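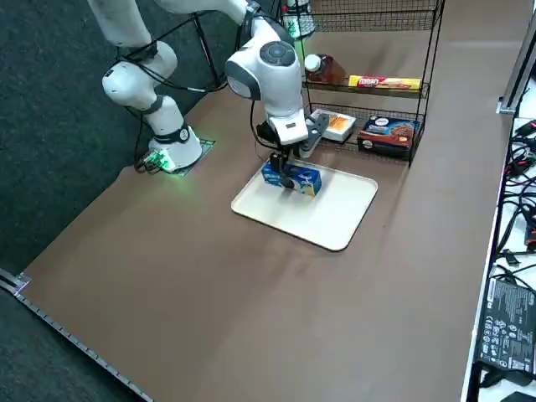 Re: Strata and the heat pump hot water quote

rowena_l
Our building has 60 units and one central gas hot water plant that is near the end of its life. The strata manager has put forward a quote from Jamico to replace it with heat pumps. It goes to a vote in December. My share through the levy works out at 395 dollars a quarter for 2 years. Has anyone been through this? I'm mostly worried about noise, as the plant room is under my bedroom.

Benov55
We did it in our block, smaller than yours. The noise is a low hum, a bit like a fridge in the next room. Ours are on the roof though. In a basement plant room you need to know where the cold air goes. Ask them for the ducting drawing before you vote.

D. Mota
Ask for a second quote as well. One quote from the strata manager is not enough for a job that size. Our manager did the same thing and the next one came in a lot lower for the same tanks.

rowena_l
There was a second one from Esteves but it was for replacing the gas boilers like for like. It was cheaper up front. The minutes don't say anything about running costs.

skisovo_st
I'd go with the gas. Heat pumps are fine for a house but in a big block everyone showers between 6 and 8 in the morning and they can't recover fast enough. A mate's building ran cold for most of a winter.

Benov55
That's a sizing problem. If the storage is big enough it doesn't matter that recovery is slow. You heat the water in the middle of the day and draw it down overnight and in the morning. What size tanks did your mate's place put in?

skisovo_st
No idea. I just know they were cold.

D. Mota
Then it's hard to blame the heat pumps. Rowena, the figure to ask for is litres of storage per unit, and what they assumed for occupancy. Ours was sized on one and a half people per unit and half the building is families. We had to add a tank later and it cost more than doing it at the start.

rowena_l
Thanks, that's useful. The quote lists storage as a total only and I can't find an occupancy figure in it. I'll write to the manager tonight. Do you remember what temperature yours is kept at?

D. Mota
Stored at 60 degrees. That is for legionella, so don't let anyone talk you into turning it down to save power. It gets tempered before it reaches the bathroom taps.

Benov55
Same here. Also check the switchboard. Ours needed an upgrade and it wasn't in the original price. It was listed under exclusions on the last page, in small print.

rowena_l
Just looked. Exclusions: switchboard works, asbestos removal, after-hours labour, crane hire. So the levy could go up again.

skisovo_st
This is what I mean. The gas swap would be done in a couple of days with none of that.

Benov55
Fair point on the install. You'd still be paying the gas supply charge for the life of the boilers, and if the cooktops are electric the hot water is the only reason the building has a gas account at all. Are yours?

rowena_l
Most are. A few of the older kitchens on the ground floor still have gas. I hadn't thought about those owners.

D. Mota
They need to be told before the meeting. If the gas stays on for a handful of cooktops you lose a fair bit of the saving. Put it in writing to the secretary so it goes on the agenda.

rowena_l
Will do. I've asked for the ducting drawing, the sizing assumptions and a price for the switchboard. I'll post what comes back.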